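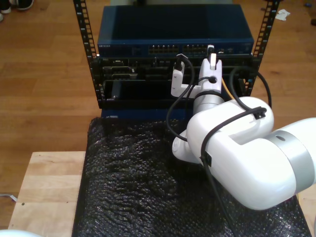 How to run a two-week cycle without a manager signing everything off

Quick one, written between two calls, so forgive the state of it. I've been asked three times this month how we moved the Estgate team off the approval queue. Easier to write it down once.

Background, short version. Flenbridge sells spare parts online, trade and public. Estgate is the office where the web shop gets built. Every change used to go through one sign-off meeting. Change a button, wait. Fix the postage table, wait. At the worst point there were 58 tickets sitting in a column called "Ready for decision". Most of them were tiny. One was a spelling mistake.

Now the teams decide and the column is gone. Steps below, in the order we'd do them if we started again (we didn't do them in this order the first time).

What you need before you start

A team that can build and release something without borrowing people. Ours is 7.
One person above the team who will agree to the limits in writing.
A board. Any board. Ours is called Dauda, it's home made and ugly, a wall and sticky notes would do.
Two hours with the door shut.

Step 1. List the decisions, not the tasks

Get everyone in and write down every decision from the last couple of months that had to wait for someone. One per note. Who asked, who answered, how long it took. Don't argue about whether the wait was fair, that eats the whole session.

Then sort into piles. Money. Customers' data. Look and wording. Order of work. Hiring and contracts. You'll probably have an "other" pile, leave it alone for now.

Look and wording was our biggest by miles. Nearly all of it had been approved with no changes, so the wait had bought us nothing.

Step 2. Draw the limits

For each pile agree one line that says what the team can do alone. Keep it blunt. Ours, more or less as written:

Wording and layout: team decides. Tell support the same day.
Order of work: team decides inside the goal.
Spending: team decides up to the monthly limit. Over that, ask.
Customers' data: always ask. No exceptions, even small ones.
Contracts: not ours.

One page. If it runs to two you're writing policy and no one will read it. Get it signed by the person above. A nod in the corridor doesn't count — we tried that, and the first time something went wrong the nod had never happened.

Zuzanna Sowa wrote ours up and stuck it to the inside of the meeting room door, where you look at it while waiting for people to turn up.

Step 3. Set one goal for the fortnight

One. A goal is something a customer or a colleague would notice. "Trade buyers can reorder last month's basket in one go" is a goal. "Work on basket" isn't, and "refactor basket service" is a job that might sit under a goal.

Write it at the top of the board in a full sentence. If you can't get it into a sentence it's too big, cut it. Four weeks is fine for something chunky but start with two. Longer gaps and people drift.

The manager can say what matters this quarter. The team picks the fortnight's goal from that. If the manager picks both you've just got the old meeting with a new name.

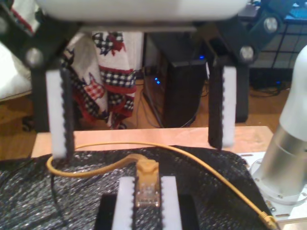 Also agree what you are not doing. We keep a short "not this time" list next to the goal and it saves a lot of muttering. Things come off it at the next planning, or they die there. Plenty die. Fine.

Step 4. Let people take work

No handing out. Everyone picks their own from the board, top to bottom, and puts a name on it. Two items each at most. Slow at first, a bit awkward, somebody always waits to be told. Leave the silence alone for a minute and it sorts itself out.

If one job keeps getting skipped, ask why. Usually it's badly described, or there's only one person who knows how and they're sick of it. Pair somebody up with them.

Who works when is up to the team as well. We only fix one thing, a short check at 9.40 in the morning. Three questions is too many, we ask one: is anything stopping you? Then off.

Step 5. Write decisions down as you make them

This is the bit people drop, and it's the bit that keeps the manager calm. Every decision that would of gone to the old meeting gets a line in the log. Date, what, who, why. One line each. Ours looks like this:

Dropped the second address box at checkout. Team. Most people left it blank.
Moved returns link to the top of the order page. Team. Support asked for it twice.
Asked about storing phone numbers. Not ours. Sent up.

The person above reads the log when they like. They can ask about anything in it. They can't undo it mid-fortnight unless it breaks one of the limits from step 2. If they don't like a pattern, change the limit at the next planning, in the open.

Step 6. Show it, warts and all

Last afternoon, 40 minutes, whoever wants to come. Show the real thing running. No slides. If it isn't finished say so and show the bit that is. The people who used to approve things should be invited every time. Ours came to the first few, then sent someone, then started coming back when there was something they cared about.

Take questions. Don't take new work in the room! Park it on a note and bring it to planning.
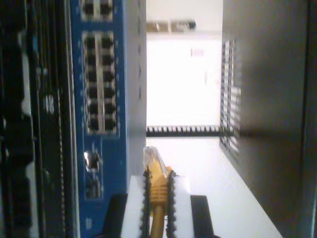
Step 7. Look back, change one thing

Straight after the showing, team only. What slowed us down, what do we change. Pick one thing and put it on the board like any other job, otherwise it evaporates. Our early ones were dull: move the morning check, get support into planning, stop releasing late in the day. Dull is fine.

Set aside learning time here too. We started with half a day a fortnight each and people used it or didn't. Works better if you name what you want to learn at planning. I used mine on testing tools, badly, then less badly.

When it goes wrong

Somebody senior goes round the board. Happens. They catch a developer by the kettle and ask for a small favour. Agree as a team what the answer is: "put it on a note, planning's on the way". Everybody says the same thing, the new starter included.

The team won't decide. Normally the limits are fuzzy. Go back to step 2 and try them against a real case, see if everyone reads the line the same way. If they don't, rewrite it there and then.

Everything is half done at the end. Goal too big, or too many items open at once. Cut both. We missed the goal in our first fortnight and again in the second, and hit it in the third after halving it.

Two teams need the same thing. We hit this with Ponik, our stock system, which the warehouse team looks after. One person from each side sits in the other's planning. Only for the shared part, they can leave after. Not perfect, there's still the odd week when we're stuck waiting on them and they're stuck on us.

The manager feels left out. Talk to them. Ours said in December that she didn't know what her job was any more, fair enough, and we should of asked sooner. She now spends the old meeting slot clearing things the team sends up, and the answers come back the same day mostly.

If you only have an hour this week, do step 1 on your own from your inbox and take it to the next team meeting. I'll add our blank log sheet when I find a minute to take the customer names out of it.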